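Lot 37 was a quilt, and Iddrisu Nartey had not meant to bid on it. He had come to the Romcombe hall to drop off two lamps he'd made from old bicycle parts, his donation to the river cleanup sale, and then it started raining and he sat down.

The quilt was pieced from work shirts. The card said it came from the Alhassan house on Virkley Road. He knew one of the shirts, a green check with a scorched cuff. He had scorched it himself, the summer he was nineteen and painting fences for old Mr. Alhassan, who lent it to him and never asked for it back until June.

The bidding opened at twenty dollars. A woman near the front went to forty. Iddrisu put his hand up and said fifty, too loudly. 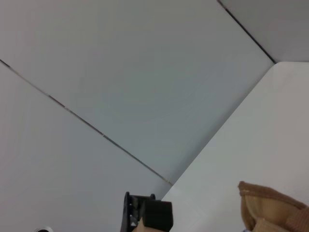
"Sixty," said the woman.

"Seventy," he said.

She turned to look at him, then shook her head at the auctioneer and went back to her program.

He paid at the table by the door. The girl there wrote him a receipt and asked if he wanted a bag, and he said no, he'd carry it. His lamps came up while he was signing. Somebody bought them both for 12 dollars.

In the truck he unfolded one corner and found the cuff. It had been sewn in flat, burn and all, next to a piece of blue denim. He started the engine and let the heater run.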